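28/08/2022
Play kitchen set, Flanoncombe bench, continued

Still not convinced by the Udent list. It gives the whole set as "sorted by use," and then puts the colander under dishes and the rack under storage. By whose use? I'd call both of them sink things. Weerakoon's older list has them together and I never had trouble with it.

Laid out on the white top with the fruit mixed in among the dishes.

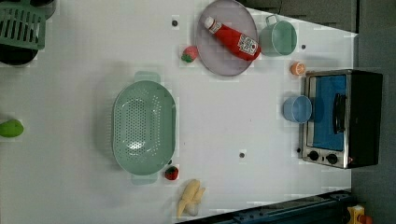 The other claim I don't buy is that kids will put the ketchup with the food. It's a bottle. At Trerkari it went in with the cups, according to their own notes, and they had 19 sessions to notice. For now it stays on the plate, and I'm leaving the strawberry out beside it so food and dish are close together.
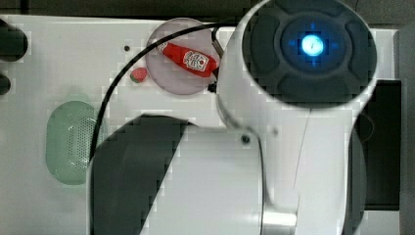

Two codes in the catalog for what looks to me like one colander, 3,142 and 3,342. Typo, I'd bet. Ask before September. Also ask why "banana, part peeled" needs its own line when the strawberries share one.

Rack: keep it in the corner. Don't relabel anything until the list is fixed.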